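Pressemitteilung
Brullo Heimtextilien, Himdale
06.07.2021

Brullo bringt Rippstoff-Serie Tisetis in den Handel

Tücher, Decken und Kissenbezüge aus einem Stoff - neun Farben - Auslieferung ab Oktober

Himdale. Der Heimtextilienhersteller Brullo erweitert sein Sortiment um eine Serie aus gerippter Baumwolle. Sie trägt den Namen Tisetis und umfasst Küchentücher, Wickeltücher, leichte Decken und Kissenbezüge. Alle Artikel werden aus demselben Stoff zugeschnitten und in der Näherei am Stammsitz in Himdale gesäumt. Die erste Auflage beträgt 3000 Stück. Vertriebspartner für den stationären Handel ist das Haushaltswarenhaus Dolan, das die Serie ab Oktober in seinen Filialen führt.

Tisetis ist die erste Serie des Unternehmens, bei der auf ein Druckmuster vollständig verzichtet wird. Die Oberfläche erhält ihre Zeichnung allein durch die feinen, parallel verlaufenden Rippen. Der Stoff wiegt 239 Gramm pro Quadratmeter und liegt damit zwischen den bisherigen Küchentüchern von Brullo und den schwereren Decken der Winterkollektion. Er ist in Längsrichtung fest und gibt quer zur Rippe etwas nach.

"Wir haben lange mit zwei verschiedenen Qualitäten gearbeitet, einer für die Küche und einer für das Wohnzimmer", sagt Imani Mfinanga, Leiterin der Produktentwicklung bei Brullo. "Im Lager bedeutete das doppelte Rollen, doppelte Farbkarten und viele Reste. Mit Tisetis schneiden wir alles aus einer Bahn. Was bei den Decken übrig bleibt, reicht noch für ein Küchentuch."

Farben und Formate

Die Farbreihe besteht aus Rosa, Naturweiß, Sand, Senf, Rost, Salbei, Taubenblau, Nachtblau und Graphit. Rosa, Naturweiß und Salbei sind in allen Formaten erhältlich. Die übrigen Töne gibt es zum Start nur als Küchentuch und Kissenbezug, die Decken folgen mit der zweiten Auflage. Der Rosaton wurde gegenüber dem ersten Musterstück leicht aufgehellt, nachdem er im Filiallicht von Dolan dunkler wirkte als auf der Farbkarte.

Die Küchentücher haben einen schmalen Doppelsaum und einen Aufhänger aus dem gleichen Material. Die Decken werden mit einem breiteren Saum ausgeliefert, die Ecken sind gerade vernäht. Bei den Kissenbezügen hat sich Brullo für einen Hotelverschluss entschieden. Reißverschlüsse und Knöpfe entfallen, ebenso eingenähte Kunststoffetiketten. Die Pflegehinweise stehen auf der Banderole und liegen zusätzlich als Karte bei.

Falten und Zusammenlegen

Gerippte Stoffe verhalten sich beim Zusammenlegen anders als glatte Webware. Sie folgen der Rippe und lassen sich längs sauber knicken. Quer zur Rippe entsteht leicht ein Wulst, vor allem an den Ecken und dort, wo mehrere Lagen übereinanderliegen. Brullo legt deshalb jedem Artikel eine Faltanleitung bei.

Empfohlen wird, das Tuch zuerst flach auszubreiten, mit der Hand in Richtung der Rippen auszustreichen und dann an den Ecken zu fassen. Der erste Knick verläuft parallel zur Rippe. Decken werden danach noch einmal längs gelegt und erst zum Schluss quer in drei Teile geschlagen. Küchentücher können nach dem zweiten Knick gerollt werden und passen so auch hochkant in eine Schublade. Eine verdrehte Lage sollte vor dem nächsten Knick wieder geöffnet werden, sie zieht sich sonst durch den ganzen Stapel.

"Die Faltanleitung kam auf Wunsch der Filialen", so Mfinanga. "Dort werden die Tücher am Tag mehrmals auseinandergenommen und wieder hingelegt. Wir haben beim Säumen darauf geachtet, dass die Kante liegen bleibt. Den Rest macht die Reihenfolge der Knicke."

Dolan wird die Ware offen auf Tischen zeigen, nach Farben gestapelt und mit der Bruchkante nach vorn. In jeder Filiale liegt von jeder Farbe ein unverpacktes Musterstück aus. Auf eine Folienverpackung wird verzichtet, die Banderole besteht aus ungestrichenem Papier.

Pflege

Die Artikel sind bei 30 Grad waschbar und sollten vor dem ersten Gebrauch einmal durchgewaschen werden. Rosa, Rost und Nachtblau werden bei den ersten Wäschen getrennt von hellen Stücken behandelt. Der Trockner ist auf niedriger Stufe erlaubt. Schöner bleibt die Rippe, wenn der Stoff in Form gezogen und liegend getrocknet wird. Bügeln ist nicht notwendig; wer es dennoch tun möchte, bügelt ohne Druck und in Richtung der Rippe. Weichspüler empfiehlt Brullo bei den Küchentüchern nicht, da er die Saugfähigkeit herabsetzt.

Ausblick

Eine zweite Auflage ist fest eingeplant. Der Umfang richtet sich nach den Bestellungen der ersten Wochen. Geprüft werden außerdem Tischläufer und ein kleineres Format für Servietten - die Muster dafür liegen bereits vor, über die Saumbreite ist noch nicht entschieden. Händler außerhalb des Filialnetzes von Dolan können die Serie im kommenden Jahr direkt bei Brullo ordern.

Farbkarten und Stoffmuster in Postkartengröße werden Redaktionen und Einkäufern auf Anfrage zugesandt. Musterstücke in voller Größe stehen leihweise zur Verfügung, vorrangig in Rosa und Naturweiß. Eine Rücksendung wird innerhalb des Monats erbeten, ungewaschen und möglichst so gefaltet wie geliefert.

Über Brullo

Brullo fertigt Heimtextilien für Küche, Bad und Wohnraum. Zuschnitt, Näherei und Lager befinden sich in Himdale. Das Unternehmen beliefert Haushaltswarengeschäfte und Fachhändler und nimmt auch Auftragsarbeiten für Pensionen und Kindertagesstätten an.

Ansprechpartnerin für die Presse
Imani Mfinanga
Brullo Heimtextilien, Produktentwicklung
Himdale

Abdruck honorarfrei, Belegexemplar erbeten. 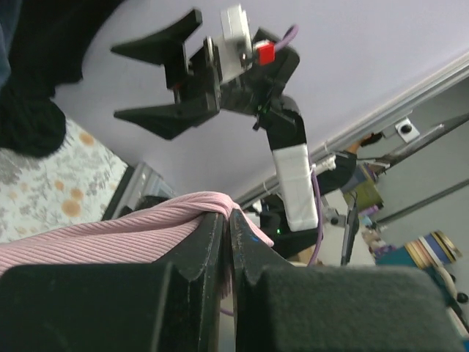 Presseinformation Nr. 9

Tisetis: feine Rippe in Rosa. Im Knick legt sich der Stoff zu einem Wulst übereinander, die untere Lage bleibt flacher. Hinweise zum Zusammenlegen enthält die Faltanleitung, die jedem Artikel beiliegt.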